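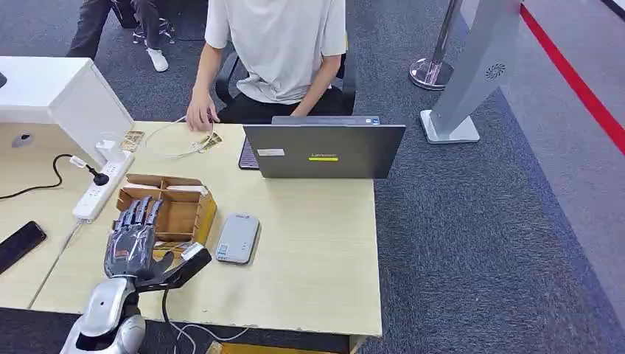 An open cardboard box with partitions on a desk, near a laptop and a power strip.

Partitioned box

A partitioned box, also called a divided box or cell box, is a cardboard box whose interior is split into compartments by upright pieces of the same or a similar material. It is used to ship and store items that would be damaged by touching one another, such as bottles, glassware, light bulbs, machine parts and electronic parts. Many are kept after delivery and used again in offices and workshops.

Construction

The divider is usually made from flat strips with slots cut halfway through their height. Strips running the length of the box are slotted from the top and those running across it from the bottom, so that the two sets lock together at right angles without glue. The assembled divider folds flat when pushed from one corner. A divider with two long strips and three short ones gives 12 cells.

Corrugated board is used for heavier goods and solid board for small or light ones. Where a part has an irregular outline, single strips may be folded and glued in place to form cells of unequal size. Flat sheets called layer pads separate one level from the next in deep boxes.

Sizes

There is no single standard for cell sizes. The packaging firm Cavico sells dividers in strip heights from 100 to 300 millimeters, and its July catalog lists 1,794 combinations of box and divider. Stendico makes a smaller range for desk and shelf storage, with 6 layouts that fit one outer box.

Use at the desk

At a desk, an opened box can stand beside the work while parts are taken out and put back. Low partitions make small items easier to reach, while tall ones hold upright items more securely. Cables, adapters and cards are often sorted into separate cells. Labels are commonly placed on the rim or on the inside of the lid, where they can be read with the box open.

In the handbook Storage for Small Workshops (Potgieter), Maribeth Lagman recommends labeling the cells before the first item is removed, and keeping the packing list in the box for returns.

Disposal

Plain cardboard dividers can be recycled with the outer box. Foam inserts and plastic film must be taken out first. Waxed or plastic-coated board is refused by many local programs.

See also

Bekato crate
Corrugated fiberboard
Layer pad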